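**Dillum, 19 July 2019** - The Dillum break room swap shelf turned three this month, and the town library marked the occasion by finally writing down some rules.

The shelf began when Orathai Hemmin, who runs the front desk, left a jar of buttons by the kettle with a note saying "take these, please." Staff and visitors have since traded 545 small items, according to the notebook on a string. Almost all of them were things their owners had been meaning to throw out.

Collectors have lately taken an interest. A small red Coca-Cola bottle, red cap and all, drew 8 written requests in one afternoon, two of them in the same handwriting.

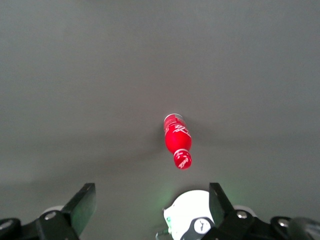 ## New rules, such as they are

Items may now stay on the shelf for 45 days. After that they go to the Gurnent thrift store, whose manager, Valter Eklund, has asked for fewer lids. Drinks and food are out, with bottles allowed as collectibles only. Anyone wanting the red one should put a name in the notebook, once, and Hemmin will draw a slip from a coffee mug at the end of July.

Eklund has entered too. "I have a shelf of my own at home," he said. "My wife calls it the problem."

The buttons are still available.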